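Sixty tries at a bowl
From the Potumside newsletter, Shop Floor section
By Nadine Azar

Readers of this newsletter know I have a low tolerance for robot stories. Every couple of years somebody tells us that the arms have stopped needing programmers, and every couple of years the programmers are still in at eight fixing the thing. So when Lina Yammine invited me over to Umside to watch her group teach an arm by steering it, I went with a list of complaints already written in my notebook. I still have most of them.

The pitch goes like this. Instead of writing out each move, a person holds a controller and drives the arm through a job from start to finish. The software saves what the cameras saw and what the joints did. Do that enough times and you train a model on the recordings, and the model is supposed to do the job by itself. Tannous, the firm that supplies the software, calls this "teaching by showing," which sounds like kindergarten and is about as tiring.

I'll give them the good part first. There is no pretending about who is doing the work. Lina's operators sit on stools next to the table and drive, and when the arm moves well it's because a person with good hands is moving it. I tried it myself. My first run took so long that the software timed out and threw it away. My second run I pushed the bowl clear across the cloth. Lina was polite about it and deleted that one too.

The job that afternoon was to close on a bowl, lift it and set it down in another spot on the table. The other things on the cloth get shuffled between runs, so the model can't just memorize one layout. That's the theory, anyway. The view I found most useful was the one from the wrist, since it's one of the views the model learns from, and it is a lot stingier than what you get standing there with your arms folded.
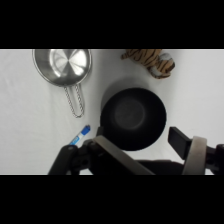
Wrist camera view at Umside: the black bowl between the open fingers, with a steel pan, a plush tiger and a marker nearby.

Look at how much room the gripper takes up. A good part of what the model gets to learn from is its own fingers, and they cover the near edge of the bowl, right where I'd want to be looking. The operator can lean over and peek. The model can't lean over. Lina says a second camera off to the side makes up for it, and maybe it does, but then you have two cameras to keep in place, and I've worked in enough shops to know how long anything stays where you bolted it.

The target for the session was 60 good runs. They logged 59 and called it a day, because the last one had a hiccup in the recording and it was past five. I don't hold that against them. What bothers me more is the word "good." A run is good if the operator says so. One of the operators goes straight down over the bowl every time. The other likes to come in low and from the side. Both ways look fine to me, and both are marked good, and now the model has to learn from two people who disagree. Ask Lina about this and she'll tell you that variety helps. Ask her an hour later, over coffee, and she'll tell you she wishes they would both come in from the top.

Then there's the testing. With the model from the previous batch loaded, Umside gave it 14 attempts while I was in the room. I kept my own tally and it matched theirs: the arm set the bowl down properly in a bit more than half. The misses weren't dramatic. It would come down a little early, close on nothing, lift up and carry that nothing very carefully to the other side of the table. I've had coworkers like that. But a coworker notices. The arm had no idea, and went through the whole motion with its fingers empty, because in all those recordings no one had ever shown it what to do after a miss.

Lina's answer is that they'll record some. The operators will miss on purpose and then drive the recovery. Fair enough, and I think it's the most sensible thing I heard all day, but you can see where it goes. Every way of failing needs its own pile of recordings, and every pile needs a person on a stool. When Darnier came through the area in January with its talk about cutting setup work on small jobs, I don't remember a line in the handout for stool time. I asked for one. I was told it "depends on the task."

I'd like to know what it depends on. Here's what I would want to see before any Potumside shop puts money down:

Hours of driving per job, with the thrown-out runs counted in.
Results on a bowl the model hasn't been shown.
What happens when the lights change, or when somebody swaps the white cloth for a bare bench.
Who pays when the part changes and the recordings are no use any more.

Lina said she could get me the first and would try for the second. She laughed at the third, in a way I took to mean they've tried it. On the fourth she told me to talk to Tannous, and Tannous has not called back.

None of this is a knock on the people at the table. They're patient, they keep decent logs, and they let me count the misses out loud, which I can't say for the last outfit I visited. Driving the arm is also more fun than I want to admit – I'd have stayed for another hour if they'd let me. I just wouldn't buy one yet.

Umside has offered to take a few more visitors from our group before the summer. If you want to go, leave your name with the newsletter desk, and bring a part from your own shop if it's small enough to carry. I'd be curious how the arm does with something that isn't a bowl.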